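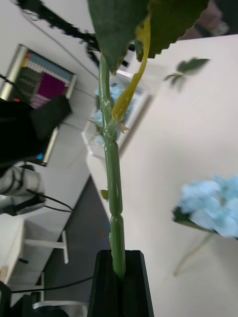
Mesov wrist camera kit, two months in

We bought the Mesov kit in April to record demonstrations for a grasping policy. It comes with the camera, a bracket, a cable and the recording software. Naveen Vashisht fitted it in an afternoon. I have used it on most working days since, nearly always with artificial flowers: pick up a stem, put it in a clear container, reset, go again.

So far we have 2,546 episodes on disk. The software dropped 6 of them, all in the first week, before an update fixed the write buffer.

What I like: the view stays close to the contact. With a stem between the fingertips you can see where it is held, and a bad grip is easy to spot in playback. Segmented plastic stems are awkward to grasp because of the ridges, and our old overhead camera showed almost none of that. Labeling is quick too. One key for keep, one for discard, and a text field that remembers the last entry.

What I don't like: the wrist view tilts with the arm, so the room swings around in playback. The policy doesn't seem to mind, but Rajkumari Katiyar reviews episodes for us and stops after 100 at a sitting. Anything past the grasp point also goes soft, so a bloom lying on the far side of the table is a blur. You will want a second camera if your task needs the whole tabletop.

The bracket has two screws and they work loose. Use threadlocker. The manual leaves this out – check the mount before each session, or your calibration will drift and you will find out at training time.

We tried the Skomon kit before this. Its picture was a little sharper, but the export format needed a conversion script that Dinesh Bhatia got tired of maintaining.

Four stars. I would buy it again for close work with small objects. Support answered both of my emails within 2 days.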